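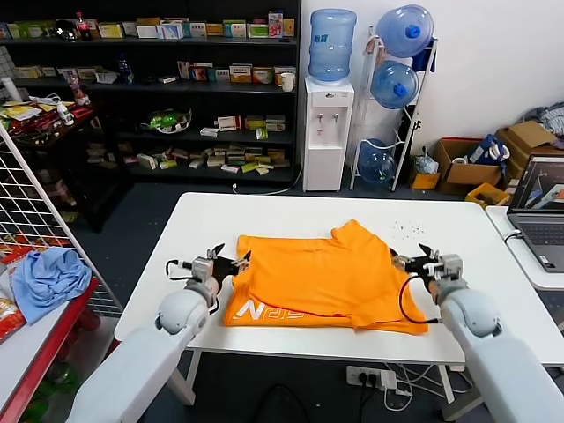

*Orange T-shirt with white lettering, on a white table.*

I replaced the spreadsheet I used for tracking laundry water with a proper log in September, and the numbers are now good enough to write up. The question was simple: does washing cotton shirts on the short cold program use less water per shirt than the normal program, once rewashes are included?

The machine is a front loader in a second-floor apartment in Gundton. It has no display for water use. The manual gives one figure per program and doesn't say what load it was measured with, so I put a pulse meter on the cold inlet. The meter is a Drilell, the small one with a threaded brass body. It gives 20 pulses per liter, and the pulses go to a counter board that writes a line to a text file whenever the total changes. The machine heats its own water, so there is only the one inlet to measure.

Calibration was done with a bucket and a kitchen scale. I ran water into the bucket, weighed it, and divided. The meter reads low at very small flow, which matters for the last few seconds of each fill and nowhere else. I left the raw count alone and applied no correction.

Over the logging period the meter passed 2,792 liters. Of that, 708 went to rinses on the short cold program. I had expected the rinse share to be smaller, given that the program is sold as the economical one. Looking at the timestamps, the machine adds an extra rinse when it decides there is too much foam, and it was deciding this on most short cycles.

The cause was detergent. I was using Lobo powder at the dose printed on the box, which assumes hard water. Gundton water is soft. Domenica Eberhard, who lives downstairs and has the same machine, had been using half the dose for years and never saw the extra rinse. I cut mine to match and it stopped showing up in the log, apart from one load of towels that I had also washed with leftover powder in the drawer.

Rewashes were the other half of the question. I counted a shirt as a rewash if it went back into the basket without being worn. Cooking oil is the main offender. The short cold program doesn't remove it, and neither does the normal program unless the spot is treated first. Dish soap worked in by hand and left for an hour before the wash is what I do now. I tried a Drovano stain stick as well. It works, but it leaves a pale ring on dark cotton if it dries before the wash starts.

Two notes on printed shirts, as I get asked. Turn them inside out, and keep them out of the dryer. I have no measurements for this. Aušra Zariņš used to run a small screen printing shop and told me that heat does more damage to the print than washing does, so I line dry everything with lettering on it and accept the creases.

Current settings:

- Short cold program for shirts worn once, half dose.
- Normal program for towels and anything with oil on it, half dose, spot treated.
- Spin one step below maximum for cotton — the top speed sets creases and saves very little drying time on the line.
- Drawer rinsed out after every powder load.

The answer to the original question is that the short program wins per shirt, but only with the lower dose. With the full dose and the foam rinse, the two programs come out close enough that I wouldn't choose between them on water.

The meter stays on. I still need to log the inlet pressure, which drops in the evening and stretches the fill time. The parser script also needs a fix for files that run past midnight. It currently starts a new cycle at 00:00 whether the machine has finished or not, and I have been joining those by hand.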